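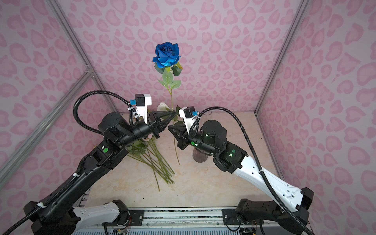 Home Articles Opinion Workshop Notes About Contact

We use cookies to remember your settings and to count visits. By continuing to read you accept this. Accept Settings

Buy the second set of fingers first

Every year in January our workshop in Stekberg must hand in an equipment plan, and every year I have the same discussion with the people who must sign it. They ask me which robot we want. I answer with a list where the robot comes on the second page. I would like to defend this list in writing, because in the meeting I always speak too fast and lose my place in English.

Our present work is with flowers. Two arms stand on one rail at the front of a small enclosure, and they have to take artificial flowers, hand them over, and put them into a vase. It sounds like a light task and in terms of weight it is. But a flower stem is thin and long, it has leaves which catch on everything, and the heavy part is on the top, far from the place where you hold it. When I started to plan this project, which we call Plurkura, I thought the arms would be the difficult purchase. I spent most of my autumn comparing arms. I read about reach, payload and repeatability until I could have sold them myself.

I believe now that I spent those weeks badly. The arms were the easiest decision of the whole plan, and almost any pair in our price class would have served. What I should have studied was the last twenty centimeters, from the wrist to the flower, and also everything that one throws away, replaces or wraps with cable ties.

Let me speak first about how the money is seen. In our institution, as in many others, anything over 1,000 dollars is called equipment and anything under it is called consumables. Equipment gets three signatures and a small label with a number. Consumables get one line for the whole year, and this line is usually copied from the year before. The person who planned last year did not work with flowers. So we had a fine budget for machines and a budget for small things which was made for a group that mostly wrote software.

The result can be easily imagined. In the first months we had two arms that nobody could criticize, and we were waiting for screws. One time we waited for a connector of the cheapest kind, because the line for consumables was closed until the next quarter. An arm which stands still costs the same as an arm which moves, and I think it costs a little more, if you consider the faces of the people who sit next to it.

I therefore make my lists now from the object outward. I begin with the thing that must be held. For us it is the stem, then the finger, then the bracket, the camera, the cable, and only then the arm. Under the arm come the rail and the table. For each of these I write what it costs to buy, what it costs to buy again, and how many days we must wait for it. The third column is the one I would save if I could keep only one. A part that costs little and needs six weeks to arrive is an expensive part, and no price list will tell you this.

The fingers are a good example. Our supplier, Irelex, offered us the grippers with one set of fingers each, and a second set was on the offer as an option. An option is something that a nervous person deletes when the total is too high, and I was this nervous person. We saved 700 dollars. I was even praised for it. Later we wanted to try a different shape of finger on a thin stem and had nothing to put on while the first set was away being changed. We lost a good part of the spring with this. I would not like to calculate what the spring was worth, but it was certainly more.

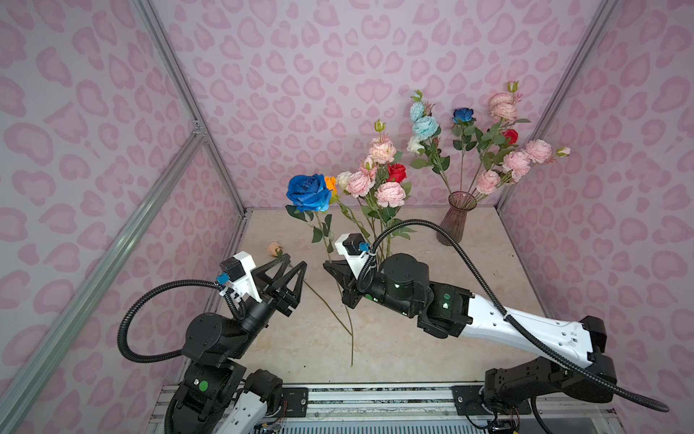 Then there are the flowers themselves. I have noticed that visitors smile when they see silk and plastic roses in a technical budget, and I understand it, they look like something for a birthday. But they are our material as steel plate is the material of somebody else. They become tired. The leaves come off, the petals open too wide and do not go back, and a wire inside the stem keeps the bend which the gripper gave it. A bunch that was bought in one shop is also not the same as a bunch from the other shop, even when the color has the same name on the paper. If you plan for one bouquet, you plan for two arms to become very good at one bouquet. I asked for roses and peonies, open blossoms and buds, long stems and short ones, and I asked to have this renewed through the year. It was the line that was questioned the longest. It was also one of the smallest lines.

A colleague from the finance side told me that we could buy flowers when we need them, with petty cash. It is kindly meant. However, I do not agree, because what is bought with petty cash is bought in a hurry and from the nearest shop, and nobody writes down what it was. When something then works differently on one day than on the other, one looks for the reason in the software for a week. I prefer to have the flowers in the plan, with a line and a supplier, like any other part.

The same is true for the surroundings. We have put patterned paper on the walls of the enclosure. The aluminum profiles are good for this, they allow a panel to be changed without much trouble, and the floor can be changed also. Paper and panels are very cheap in comparison to anything that has a motor. Yet I have visited a few places with excellent arms where everything was done in front of one gray wall, for years, because gray was what came with the frame and a second wall was never in the budget. I think variety is something that one has to buy deliberately. It does not come by itself into a laboratory.

I want to say something about the cables too, although I know that it is a boring subject. Each of our arms carries a camera on its wrist, and from the camera a conduit goes in a wide loop back to the base. A wide loop is ugly. People who come from clean industrial installations want to make it short and tight, and I was also this kind of person. But a wrist turns much more than one thinks, and the cable has to have somewhere to go. So I plan longer cables than the drawing shows and I plan spare ones, and I put cable ties on the list with no shame. As for the brackets which hold the cameras, we print them. A printed bracket is a wonderful thing for a budget, as long as you remember that the printer needs a person, and that this person will also be asked to print everything else in the building.

With this I come to the point where I am probably the most disagreeable in the meeting. I ask for hours. At the end of our first year I put together the working hours that went into keeping the cell ready: changing, tightening, sorting flowers, replacing what was worn, setting the table again. I do not include the research in it. It came to 1,565 hours. In the plan for that year the place for this number was empty. The work was done anyway, by people who were hired for something else, and who were then asked in their review why the something else was late.

It is said against me that a plan with so many small lines is hard to read, and that the big decisions disappear in it. There is truth in this. The Nwosu building, where our neighbors have their own cells, works in the opposite way: one round sum is given for each cell every year, nearly 2,000 dollars, and the group spends it on small things as it likes and shows the receipts after. I have looked at this with some envy. It needs less paper and it trusts the people who do the work. If my own institution would offer me the same, I would accept and stop writing these lists with great pleasure. What I cannot accept is the third way, which is ours at present, where the small things are neither listed nor trusted.

It is also said that an expensive arm holds its value and a box of fingers and flowers has no value after a year. As bookkeeping, this is correct. But the arm was bought so that it would move flowers, and I do not know how to value it on the days when there is no finger on it or no flower in front of it. I would accept a simpler arm in exchange for a full drawer. I said this once aloud, and there was a silence — I think some of them believed that I had made a mistake in the language. I had not.

For the coming year I have asked for no new arm at all. I have asked for two more sets of fingers, spare wrist cameras, cables, vases in several shapes, panels for the walls, flowers in every quarter, and a half position for a technician. The total is lower than the price of one arm. I was told that it will be difficult, because there is no label for most of it.

Receive new articles by email. Enter your address Subscribe No thanks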